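Feb 11, 2025

Sixty demonstrations before lunch, Vinh said, as though he were asking me to butter toast. We got to 21.

The job is folding the dark cloth. I hold the arm by the wrist and walk it through the motion, and it remembers everything, including the part where I sneezed. Minttu says sneezes are noise and the training will average them out. I have my doubts. Somewhere in Vadeck's future there's a robot that flinches before every fold, and it will have learned it from me.

After lunch we switched to remote control, so I could be clumsy from a chair. Better for the back, worse for the pride. I kept closing the gripper a thumb's width short of the cloth and picking up nothing with great care. Beathag watched three of these and went to make tea - a long tea.
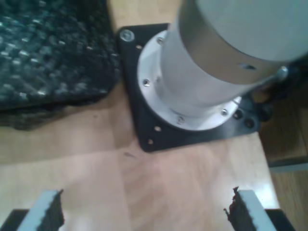

Fingers open, cloth at upper left. The pads have seen better days.

Must ask Aino for new foam. She'll want a form filled in, and the form wants a part number, and the part number is on a bag I threw out in May.

Total is now 145 usable runs. Vinh has stopped saying the target out loud and just writes it on the whiteboard, a bit larger each time. It's 2,448. My shoulder hurts. More cloth tomorrow.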